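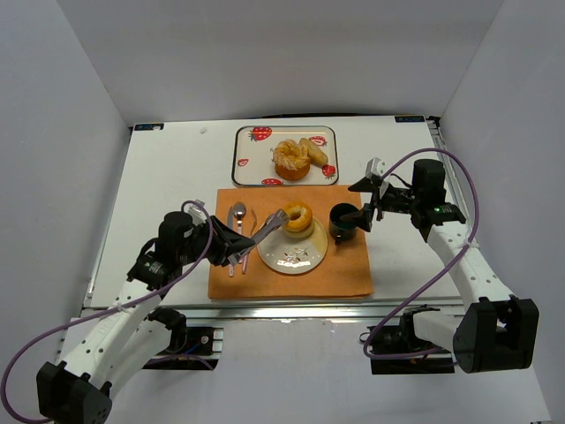

Okavow Dining Services: breakfast table setting, May thread. The posts below set out how a place is laid for the morning bread service at Berkine House. They replace the notes posted last spring. (1/15)

Each guest place begins with a cloth placemat. Orange is the color in use this season. The placemat is laid with its long side parallel to the front of the table and smoothed by hand from the middle outward. (2/15)

Cloth placemats do not keep a perfectly straight edge after repeated washing. A slightly uneven edge is acceptable. A stained or torn placemat is not, and should go into the linen bin before service opens. (3/15)

The plate goes near the middle of the placemat. We use the round cream plates with the sprig design. Staff have asked which way the design should face. Please turn the plate so that the sprig is nearest the guest and the bread sits above it. (4/15)

Cutlery is placed to the left of the plate, all of it, with the knife farthest out and the spoon next to it. Handles point toward the guest. We are aware that many households and restaurants place the knife on the right. (5/15)

The left-hand arrangement was adopted at the request of the Berkine House dining office. Guests who reach across to a shared tray with the right hand were catching their sleeves on the spoon. Guests may of course move the cutlery as they wish. (6/15)

The shared tray stands directly behind the placemat, close to its upper edge. For May, this is the cream tray with the strawberry pattern and dark rim. The plain trays return when the pattern is withdrawn for the summer. (7/15)

Bread is grouped toward one side of the tray. The right side is preferred. The open side is left for the butter dish and for anything a guest wishes to set down during the meal. (8/15)

A tray should offer more than one shape. A ring-shaped pastry, a round bun and an oblong roll make a good selection. One piece may lean on another. Sugared items should be on top, where the coating is less likely to be crushed. (9/15)

Oblong rolls are laid on the diagonal. They take up less of the tray this way and are easier to pick up with tongs. Please do not stand them on end against the rim. (10/15)

Two pieces may be served on the plate before the guest is seated. The glossy ring goes on top and the paler round piece goes beneath it. Keep both toward the upper part of the plate so that there is room to cut and spread. (11/15)

Tables for the 8 a.m. sitting are to be laid by 7:30 a.m. Bread is brought out last. Trays that must wait longer than a few minutes are covered with a clean cloth, which is removed when the first guest enters the room. (12/15)

Allergen cards are kept at the service counter and are available to every guest on request. Staff who are unsure of the contents of any item should check the card before answering. Cards are revised whenever the bakery order changes. (13/15)

Berkine House has ordered 36 additional placemats to allow for a full change of linen between sittings. They will be stored on the second shelf of the linen closet. Used placemats are washed separately from kitchen towels, as the orange dye may transfer. (14/15)

Questions about table settings may be sent to Şükran Aksoy in the dining office. Questions about the bread order, including requests for unsweetened items, may be sent to Şükran Soylu. Replies to this thread are read each morning after the first sitting. (15/15)

Last updated: May, 4:15 p.m.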